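Ticket 3135
Subject: Kitchen table rocks, counter has become the table
Opened: Jun 29, 2026
Opened by: Prys Gwilliam
Site: Godamar House, second-floor kitchen
Priority: Low (requested: High)
Status: Closed, with reservations

Description of the problem

The kitchen table rocks. Put an elbow on the corner nearest the counter and it dips, take the elbow off and it comes back with a click. A full mug loses a mouthful each time. I have been drying the same patch of floor tile for two weeks and we are now on familiar terms.

Things I tried before opening a ticket, as the form insists:
Folded napkin under the foot. Held until lunch.
Beer mat under the foot. Held longer, then traveled to the fridge.
Turning the table end for end. Now a different corner rocks, and it's the one I sit at.
Asking people to lean evenly. No comment.

Meanwhile everything that used to live on the table has moved to the counter, and nothing that lived on the counter has moved anywhere. Cutting board, both bowls, the blue mug with the white cat on its side, the knives and spoons. Anyone wanting to slice bread first has to hold a small negotiation with the crockery. 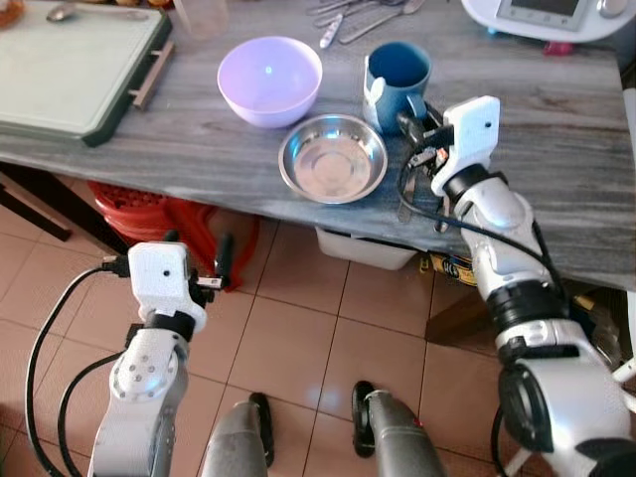

Noeline Pearce: The mug is fine where it is, please leave the cat alone. My complaint is the cutlery. We have a drawer for it and the drawer works, I tested it this morning by pulling the handle. Can we add that to the ticket or does it need its own?

Prys Gwilliam: Its own would be number 3136 and I'd have to fill in Priority again. Adding it here.

Trefor Kemeys: Picked up. Before I come upstairs, please check three things. Does it rock with nobody touching it? Does it rock on bare tile, with no napkin, mat or other engineering under it? And are the bolts at the top of the legs tight? There is a Zundov hex key taped inside the cupboard door under the sink.

Prys Gwilliam: Only when touched. Yes on bare tile. The hex key isn't there, but the tape is.

Trefor Kemeys: Bringing my own.

Update 1, Trefor Kemeys

Went over the frame. All the bolts at the top were snug except one, which took a quarter turn. The top itself is sound. I laid a straightedge across the full 800 mm of its width and couldn't get a sheet of paper under it anywhere, so please stop telling people it's warped. It still rocked afterward, though with less conviction.

The floor is the next suspect. Tiles in that kitchen were laid by someone in a hurry, and one of them sits proud of its neighbors just where the foot lands.
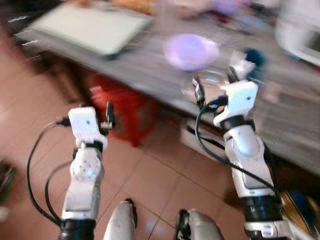 Attachment 2: the gray-topped table.

Ruan Ngubane: Could we just buy a new one? Lekwood do a folding table.

Trefor Kemeys: A new table would stand on the same tile.

Ruan Ngubane: Withdrawn.

Update 2, Trefor Kemeys

The feet unscrew. I don't think anyone has tried since the table was delivered, judging by the language required. Method, for whoever inherits this:

1. Set the table where it's going to stay. Agree on this first, out loud, with witnesses.
2. Press on each corner and find the one that clicks.
3. Lift that corner and wind the foot out one full turn.
4. Lower it and press again. If the opposite corner now clicks, you went too far, so go back half a turn.
5. Leave the other feet alone, however much they invite improvement.

It took me one turn and a bit. I put a full mug of tea on the bad corner and leaned on the other three, and the tea stayed in.

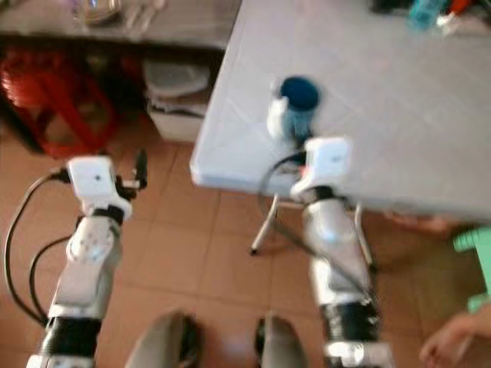

Does the table have to be cleared before a foot is adjusted?
Take off anything open or breakable. Jars and bottles with their caps on can stay if somebody steadies them while the corner is up.

Noeline Pearce: And the cutlery?

Trefor Kemeys: Is outside the scope of a table ticket.

Noeline Pearce: It was added on the first day. Scroll up.

Trefor Kemeys: Moved it to the drawer. The drawer sticks slightly at the back, please open a ticket.

Prys Gwilliam: Confirming no rock after four days of normal use, which includes Ruan sitting on it. Fine to close. My reservation is that the bowls are still on the counter and everyone has got used to them. I'll look again in July. The hex key has turned up in the drawer, under the spoons.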